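# How do you get a say in who speaks at graduation?

**Wanting Zheng**

Hi all! I'm a junior at Nomport College (small, public, two campuses) and I just got picked as one of the student reps on the group that suggests commencement speakers. I'm so excited about this, and I also have no idea what I'm doing. Last year's pick was announced in May, a week before the ceremony, and half my friends were upset that they had never heard a word about it until the email came out. I'd love for this year to go better.

What I'd like to know: how early do we have to start, how do we collect names from students without it turning into a popularity contest, and does the president's office have to listen to us at all? We graduate about 2000 people across both campuses, if that matters. Our first meeting is 9th June and I want to walk in with a plan!

**Ditte Brynjólfsdóttir**

Congratulations, this is a great thing to be part of! I did it for two years at Trasham State and loved nearly all of it (the parking meetings, less so).

Start now. June is a very good time for a ceremony next May. People who get asked to speak at graduations fill up their spring calendars by early fall, and the ones you'd most like to hear tend to go first. We sent our first letter in August and had a signed agreement by Halloween. The year before, they sent it in January and got turned down over and over.

For names, we put up a short form with three boxes: who, why this person, and what you think they'd talk about. The third box is the magic one. Anybody can type in a pop star, but when you have to say what the speech would be about, you get wonderful answers. We got a retired bus driver that way, nominated by 12 different students who had ridden her route, and she ended up speaking at the nursing school's pinning. I still get goosebumps! 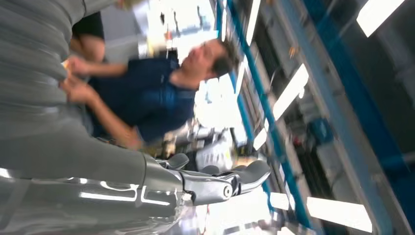

Does the speaker have to be famous for families to enjoy the day?

Families come for the name being read and the walk across the stage, and most of them will be happy with any speaker who is warm, prepared and done in under 15 minutes. The best one I ever heard ran a county library.

On whether the president's office has to listen - read your charter or bylaws before the meeting. At most places the group only recommends, and the president or the board makes the choice. Ask for two things in writing: the date by which they'll answer your list, and a promise that you'll be told before the public announcement. We got both just by asking nicely. Also ask who decides if an invitation has to be pulled. Have that talk in June, with no name on the table, while everyone is calm. Once there's a real person and a pile of angry emails, it gets very hard to agree on how to do it fairly.

And check the money. Our budget was 4000 dollars for travel, hotel and everything else, so a paid speaker was off the list from the start. Knowing that early saved us a lot of daydreaming.

**Teófilo Muñoz**

Just pick an alum. Free, close by, already likes the school. We did it four years running and it was fine.

**Zuweira Quaye**

Love everything Ditte wrote! I'll add one bit from the staff side, as I used to help run the ceremony at a community college.

Send the shortlist back out to students before it goes upstairs. You don't have to hold a vote. We posted five names with a paragraph on each and left comments open for ten days, and 95 people wrote in, which was huge for us. Two of the comments told us things about a nominee that none of us had come across, and we were so glad to hear them then and not in cap-and-gown week.

With two campuses, please make sure both of them have a rep in the room. Ours felt forgotten for years, and you could tell from who showed up. And if you have separate ceremonies, ask right away whether the speaker is expected to do both. I once had to call a very nice judge and tell her it was two speeches with a 40-mile drive in between. She did it!

**Wanting Zheng**

These are amazing, thank you!! I'm stealing the third box. I found our bylaws last night and we only recommend, so asking for the answer date is going at the top of my list. The other campus does have a rep, and I've already emailed her to see if she wants to meet up first.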